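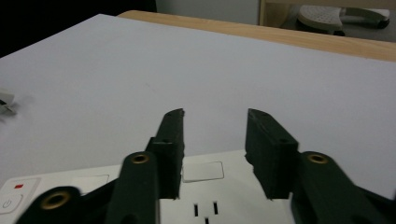 Section 4: Setting up a count night

Welcome to the part of Muvley most of us like best! By now you should have your district boundaries loaded (Section 2) and your candidate lists checked (Section 3). In this section you'll build the results sheet for a regional council election, hand out logins to your reporters, and run a practice count from start to finish.

Set aside an afternoon for it the first time. Our own first sheet, for the Druvunard regional council, covered 386 polling places in 13 districts, and we had it ready before supper.

4.1 Create the results sheet

1. Open the Elections menu and choose New Count.
2. Type a name for the count. Readers will see this name on the public page, so spell out the region in full.
3. Under Body, pick Regional Council. If the region also sends delegates from traditional or appointed groups, tick Reserved Seats and enter how many there are.
4. Enter the total number of elected seats. For Druvunard this was 66.
5. Choose how seats are given out. Muvley can handle first past the post, party lists by district, and indirect votes where local councilors do the voting.
6. Click Save Draft.

Note: For an indirect vote, the Turnout field changes to Electors Present. Enter councilors here, and leave the general voter roll alone.

Caution: You can't change the voting method once a single result has been entered. You would have to delete the count and start over, and the reporter logins go with it.

4.2 Add your polling places

1. Get the official list from the election office. A spreadsheet is best, but a clean text file works too.
2. Make sure each row has a station code, a district and a place name. Leave blank rows out.
3. Click Import Stations and choose your file.
4. Look over the preview. Rows in yellow have a district name that Muvley doesn't know – nearly always a missing accent or an extra space.
5. Fix the yellow rows right there in the preview and click Accept.

Afonso Vilela wrote the matching tool after a long evening with the Priltari list, where one district was spelled four different ways (all four are now recognized, and we're very proud of that). 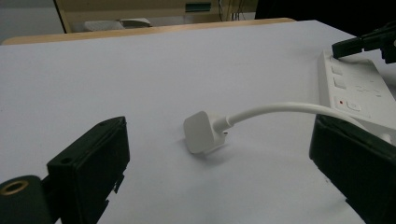 4.3 Give reporters their logins

1. Open People and click Add Reporter.
2. Enter a name and a phone number. Muvley sends a six-digit code by text.
3. Assign stations by district, or drag them over one at a time.
4. Ask each reporter to sign in once before polls close and send the word TEST.

A green dot shows up next to every reporter whose test came through. Watching that column turn green is a real treat!

Note: You can add up to 70 reporters to one count. Bigger teams can split the region into two counts and join them on the public page (see Section 6).

4.4 Run a practice count

1. Switch the count to Practice. A gray bar appears across the top.
2. Have two reporters send figures for the same station, and make the figures disagree on purpose.
3. Open Conflicts. Pick the right figure and type a short reason, such as "checked against posted tally."
4. Enter a station where the votes add up to more than the electors. Muvley should hold it back and flag it in red.
5. Click Clear Practice Data.

Caution: Check that the gray bar is gone before real results come in. Figures sent in Practice never reach the public page.

Róisín Ó Briain keeps a set of practice figures in the Templates folder, under Garcia. Load those if you'd like a full mock region to play with. There's a tied seat in the last district, so you can try out the tie-break screen as well.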